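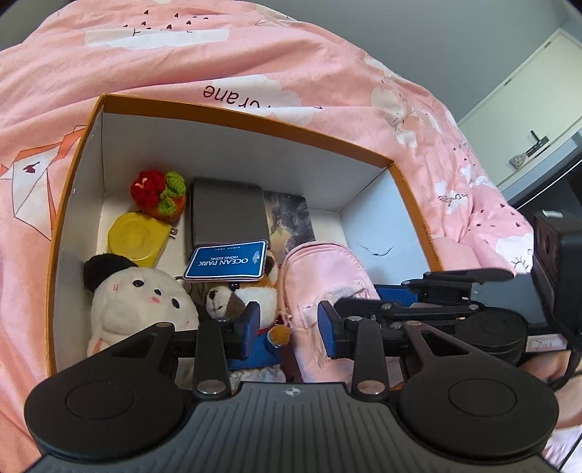
Toy box scheme returns, with bigger promises

May - by Mitra Arabzadeh

Category: Local / Home and Family

Families in Cerkow are being asked once again to clear out the bottom of the toy box, and once again they are being told it will change how they live.

The Bukach swap scheme wants 400 households to fill one cardboard box each with soft toys and the odds and ends that gather round them - tape measures, cases, cards, whatever has drifted in. Boxes can be left at the Mendetti hall until 4pm.

Organiser Şükran Altıntaş says last year's round took in 538 boxes. She could not say how many of the toys found a new home. "People feel lighter afterwards," she said. "You can't put that in a table."

Perhaps not, but someone might try. The scheme has been given £900 for shelving and leaflets, and 200 boxes from last year are still in storage behind the hall.

Parents outside the hall were split. One said her son had swapped a bear for two dogs and a knitted strawberry, so the house was fuller than before.

Sorting starts at 10am. Tape measures will go to the repair bench.

Related
Çetinkaya bakery to keep its late hours
Mendetti hall roof: what the survey left out
Bukach bus stop moved again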